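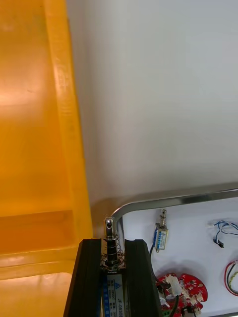

Sección 7. Puesta en servicio de la célula de clasificación y reparto de tareas

7.1 Objeto y ámbito

La presente sección se aplica a las células de dos brazos Batix instaladas en las líneas de recuperación de componentes de Perkness. Va dirigida a los operadores de puesto, a los responsables de turno y al personal de mantenimiento. Sustituye a la hoja de instrucciones de diciembre, que deberá retirarse de todos los puestos.

La célula asume la separación de piezas pequeñas que hasta ahora se hacía a mano: solenoides, motores, placas y mazos de cables. El operador conserva la preparación del puesto, la decisión sobre las piezas dudosas y la validación de cada lote.
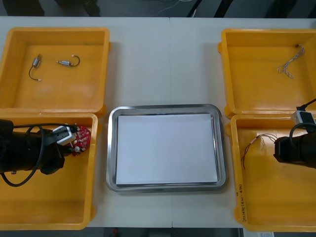 Perkness, Servicio de Documentación Técnica

7.2 Preparación del puesto

1. Compruebe que el selector de la célula está en PARO y que los dos brazos se encuentran en reposo.
2. Coloque la bandeja central entre las dos parejas de cubetas.
3. Revise el recorrido de los cables de las pinzas. Ningún cable debe quedar tirante ni aprisionado bajo una cubeta.
4. Introduzca en el terminal Vurnico el número de lote y el código de operador.
5. Deposite las piezas en la bandeja, sin apilarlas. La carga máxima por ciclo es de 20 piezas.
6. Salga de la zona señalizada y pulse VALIDAR.

Nota: el código de operador identifica a la persona que valida el lote. No se utiliza para medir el rendimiento individual.

PRECAUCIÓN: no introduzca las manos en la bandeja ni en las cubetas con el selector en AUTO, aunque los brazos estén detenidos. 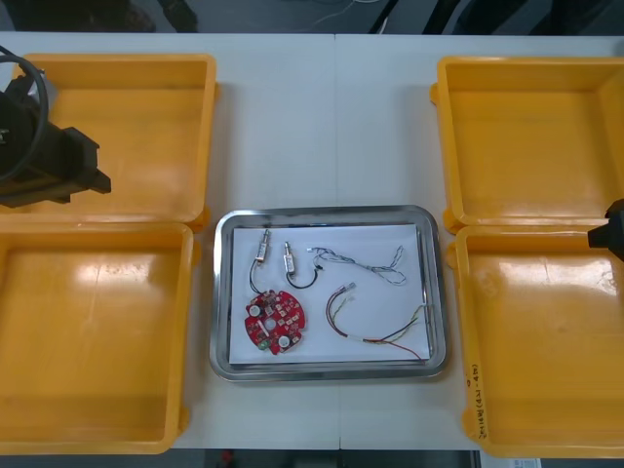 7.3 Funciones del operador durante el turno

La puesta en servicio de la célula modifica el contenido del puesto, pero no su categoría ni el número de personas asignadas a la línea. El operador deja de clasificar pieza a pieza y pasa a supervisar, preparar cargas y resolver incidencias. Antes de validar la carga, verificará que las cubetas estén vacías y que la hoja blanca se mantenga plana dentro de la bandeja, con las piezas apoyadas sobre ella; las placas, como la roja de forma circular, se colocarán separadas de los mazos de cables. Los mazos enredados entre sí se desharán a mano antes de la carga. Cada 40 minutos se efectuará una rotación entre el puesto de supervisión y el de preparación. El responsable de turno anotará las rotaciones en el formulario 789.

7.4 Piezas con cable

Los solenoides y los motores requieren atención particular durante las primeras semanas de servicio. Si la pinza sujeta una pieza por el cable, proceda del modo siguiente:

1. Pulse PAUSA y espere a que se encienda el testigo ámbar.
2. Pase el selector a PARO.
3. Libere el cable sin forzar los dedos de la pinza.
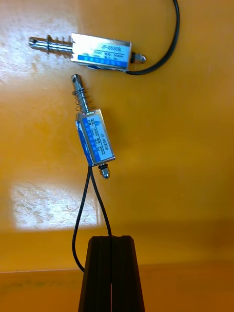 4. Deje el solenoide o el motor en la cubeta que le corresponda y recoja el cable junto al cuerpo.
5. Registre la incidencia en el terminal con el código 70.
6. Salga de la zona señalizada, vuelva a AUTO y pulse REANUDAR.

Nota: si la misma incidencia se produce tres veces en un lote, termine la clasificación manualmente y avise a mantenimiento. El operador puede tomar esta decisión sin autorización previa.

7.5 Formación

El acceso al modo AUTO queda reservado a quienes hayan superado el módulo impartido por Yeh. La formación se realiza dentro de la jornada. Las personas que no la hayan completado permanecerán en el puesto de preparación, sin rotación, hasta la convocatoria siguiente.

Revisión del documento: 24 de abril de 2019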